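About Plarkcombe Joinery Supplies

Plarkcombe Joinery Supplies is a wholesale distributor of cabinet hardware, adhesives and finishing products. We sell to joiners, shopfitters, maintenance departments and schools with a woodwork program. The business operates from a single warehouse and trade counter in Pellunside and holds 1,458 stock lines, of which 174 are kept in bulk quantities for same-day collection.

What we stock

The range is organized in four groups: hinges and drawer runners, fasteners, adhesives and sealants, and surface finishes. Hinges and runners make up the largest share of orders by volume. Runners are sold in pairs and are labelled with the rated load, the extension type and the side clearance. Mixed pairs are not supplied.

Adhesives are stored in a temperature-controlled room and rotated by batch date. Any container with less than 30 days remaining before its expiry is withdrawn from general sale. Batch numbers are printed on the invoice so that a customer can trace a product after the outer carton has been discarded.
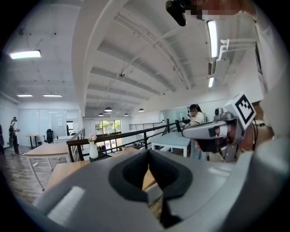
Company history

The company began as the hardware department of Leclerc, a furniture workshop that bought fittings in larger quantities than it could use and resold the surplus to neighbouring shops. The department was separated from the workshop and registered under its present name. Leclerc remains a customer on the same terms as any other account.

The move to Pellunside added a loading dock and a second aisle of pallet racking. Stock is counted in full each February, when the counter closes for two days. Online orders placed during the count are held and dispatched in the sequence received.

Ordering and accounts

Orders are processed through Plusport, our online ordering system. It shows current stock, pack size and account pricing, and it replaced the printed catalogue on 1 June 2020. Telephone orders are still accepted. About 85 per cent of orders now arrive through Plusport – the remainder are mostly cut-to-length items, which need a measurement confirmed before the saw is set.

Trade accounts require a business number and two supplier references. Schools may open an account with a purchase order. Unused hardware can be returned in its original packaging; adhesives, finishes and cut items cannot. 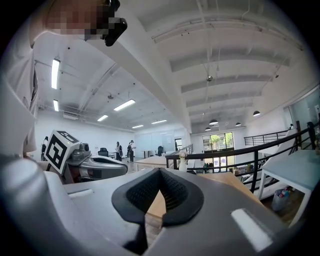 Visiting the counter

The trade counter is at the front of the warehouse, with parking on the east side. Vehicles longer than a standard van should use the loading dock entrance at the rear. Bring the order number for collections. Sample boards for handles and edge banding may be borrowed against a signature at the counter.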